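Fragen und Antworten zum Nachbau der Steckzelle

Stand der Seite: Januar. Bezieht sich auf die zweite Fassung der Wanne und auf die Steuerung mit Cimell-Platine. Wer noch die erste Fassung mit geraden Wänden hat, findet die Abweichungen jeweils am Ende der Antwort.

Was macht die Zelle?
Ein kleiner Arm nimmt einen Stab aus einem Halter und setzt ihn in eine Öffnung eines Steckblocks. Danach geht er in die Grundstellung, der Stab wird von Hand oder vom Arm selbst zurückgestellt, und der Ablauf beginnt neu. Mehr ist nicht vorgesehen. Die Aufgabe ist klein gewählt, damit Wiederholgenauigkeit, Greifkraft und Kameraauswertung getrennt voneinander geprüft werden können.

Brauche ich genau diesen Arm?
Nein. Der Projektname Tunero bezeichnet die Zelle samt Software, der Arm ist austauschbar. Er muss den Boden der Wanne an jeder Stelle senkrecht von oben erreichen und über die serielle Schnittstelle Gelenkwinkel entgegennehmen. Arme mit vier Achsen funktionieren, solange sich das Handgelenk um die Hochachse drehen lässt. Ohne diese Drehung bleiben nur runde Öffnungen übrig.

Warum eine Wanne und keine Tischplatte?
Heruntergefallene Teile rutschen an den schrägen Wänden zurück auf den Boden und bleiben im Arbeitsraum. Auf der ebenen Platte lag der Stab nach einem Fehlgriff regelmäßig unter der Werkbank. Bei der ersten Fassung mit geraden Wänden kam hinzu, dass Teile in der Ecke lehnten und der Greifer dort nicht mehr ansetzen konnte.

Welche Farbe soll die Wanne haben?
Dunkelgrau, matt. Glänzender Lack erzeugt Reflexe, die die Segmentierung als Objektkante liest. Auch matte Flächen hellen bei flachem Lichteinfall auf, vor allem an den Seitenwänden. Die Auswertung beschneidet das Bild deshalb auf den Boden plus einen schmalen Rand. Der Rand steht in der Konfiguration unter wand_rand und sollte nach jedem Umstellen der Leuchte kontrolliert werden.

Wie werden Halter und Block aufgestellt?
Beide stehen im hinteren Teil der Wanne, der Block an der Rückwand, der Halter links leicht davor. Der vordere Bereich bleibt frei. Dort fährt der Arm zwischen zwei Durchläufen hin, und dort sucht die Software auch zuerst nach einem verlorenen Stab.

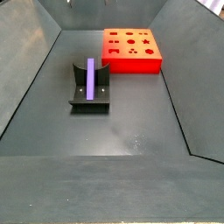
Chauhan

Der violette Stab steht hochkant im Schlitz des schwarzen Halters, der Steckblock rechts dahinter hat neun Öffnungen im Raster drei mal drei. Die Oberkante des Halters ist zur Mitte hin ausgespart, die beiden Flügel bleiben hoch. Für einen eigenen Entwurf sollte man die Aussparung übernehmen: Sie gibt den Fingern Platz, ohne dass der Stab seitliche Führung verliert.

Darf der Halter den Block berühren?
Lieber nicht. Der Abstand darf klein sein, aber ein Halter, der anliegt, überträgt jeden Stoß auf den Block, und damit stimmt die gelernte Lage der Öffnungen nicht mehr. Wer knapp aufstellt, muss nach einem Fehlgriff beide Teile neu einmessen.

Wie viel Spiel braucht der Schlitz?
Das hängt vom Drucker ab. Wir drucken einen kurzen Probekörper mit abgestuften Schlitzbreiten und nehmen die engste Stufe, aus der der Stab beim Umdrehen von allein herausfällt. Klemmt er, hebt der Arm den ganzen Halter an. Wackelt er sichtbar, greifen die Finger schräg, und der Fehler taucht erst am Block auf, wo er leicht für einen Kalibrierfehler gehalten wird.

Welches Material für den Steckblock?
Schaumstoff, fest genug, dass die Kanten der Öffnungen stehen bleiben. Er verzeiht einen Versatz, bei dem ein Holzblock den Servo schon in die Überlast treibt. Nachteil: Die Kanten runden sich mit der Zeit ab. Nach 3000 Zyklen haben wir den ersten Block ausgemustert, da die Erfolgsquote auf dem Papier stieg, obwohl am Arm nichts verbessert worden war.

Warum ist der Block rot?
Rot hebt sich vom grauen Boden und vom violetten Stab im Farbton ausreichend ab. Die Öffnungen erscheinen in der Aufsicht dunkel und lassen sich über die Helligkeit allein trennen. Blau ginge auch. Von Schwarz und Grau ist abzuraten, von Violett selbstverständlich ebenfalls.

Erkennt die Software alle Formen?
Runde, ovale und rechteckige Öffnungen: ja. Beim Stern wird die Mitte zuverlässig gefunden, die Drehlage nicht immer. Formen aus mehreren Einzelöffnungen, also Strichpaare oder Dreiergruppen von Kreisen, zerfallen in der Standardeinstellung in getrennte Objekte. Abhilfe: gruppe_max auf 3 setzen und den Block fest vorgeben, statt ihn suchen zu lassen. Bei einem Raster mit enger stehenden Öffnungen führt derselbe Wert dazu, dass Nachbarn zusammengefasst werden.

Welche Beleuchtung?
Diffus von oben. Eine Leuchte hinter einer Streuscheibe genügt. Punktförmige LEDs ohne Scheibe werfen harte Schatten, und der Schatten der Halterplatte wird dann als Teil des Halters vermessen. Tageslicht von der Seite ist zulässig, wenn die Belichtung fest eingestellt ist. Automatische Belichtung immer abschalten.

Was ist mit Kratzern und Staub auf dem Boden?
Helle Sprenkel stören erst, wenn sie größer werden als die kleinste zugelassene Objektfläche. Voreingestellt sind 200 Pixel. Einzelne Punkte fallen durch den Filter, eine zusammenhängende Schleifspur unter Umständen nicht. Vor längeren Läufen den Boden trocken abwischen. Scheuermittel machen die Fläche stellenweise glänzend, danach hilft nur neu lackieren.

Welche Greifkraft ist einzustellen?
Mit der kleinsten Stufe anfangen und erhöhen, bis der Stab beim Anheben nicht mehr durchrutscht, dann eine Stufe dazugeben. Bei zu hoher Kraft dreht sich der Stab zwischen nicht parallelen Fingern. Wer das beobachtet, sollte zuerst die Finger ausrichten und erst danach an den Werten arbeiten.

Der Arm greift immer auf derselben Seite daneben.
Konstanter Versatz ist fast immer die Kamera. Halterung nachziehen, Kalibrierung wiederholen. Wechselt der Versatz mit der Position in der Wanne, stimmt die Höhe des Bodens in der Konfiguration nicht. Wächst er im Lauf einer Sitzung, sind es meist die Servos – Temperatur prüfen, Pause einlegen, erneut messen.

Die Steuerung bricht den Lauf mit E72 ab.
E72 meldet, dass der Arm die Zielposition nicht innerhalb der erlaubten Zeit erreicht hat. Voreingestellt sind 4000 Millisekunden. Wert nicht einfach hochsetzen. In der Regel liegt ein Kabel an der Rückwand auf und bremst die zweite Achse, oder die Versorgungsspannung bricht beim Anfahren ein. Beides lässt sich im Protokoll am Stromverlauf unterscheiden: ein aufliegendes Kabel zeigt sich als langsamer Anstieg, die Versorgung als kurze Lücke.

Kann die Zelle unbeaufsichtigt laufen?
In unserer Werkstatt nicht. Der Not-Halt liegt an der Vorderkante der Bank und muss von der Person am Rechner erreichbar sein. Für die Nacht wird das Netzteil abgeschaltet, Ruhezustand der Software reicht nicht aus.

Gibt es die Druckdateien?
Halter, Fingerpaar und Kamerawinkel liegen im Verzeichnis Stuvia, jeweils als STEP und STL. Für die Wanne gibt es nur eine Zeichnung mit Zuschnittmaßen. Die Neigung der Seitenwände ist unkritisch. Zwischen Boden und Wand darf kein Spalt bleiben, in dem sich der Stab verkeilen kann.

Darf ich Änderungen einreichen?
Ja, mit Protokoll eines vollständigen Laufs vor und nach der Änderung, gleiche Beleuchtung, gleicher Block. Einreichungen ohne Vergleichslauf bleiben liegen.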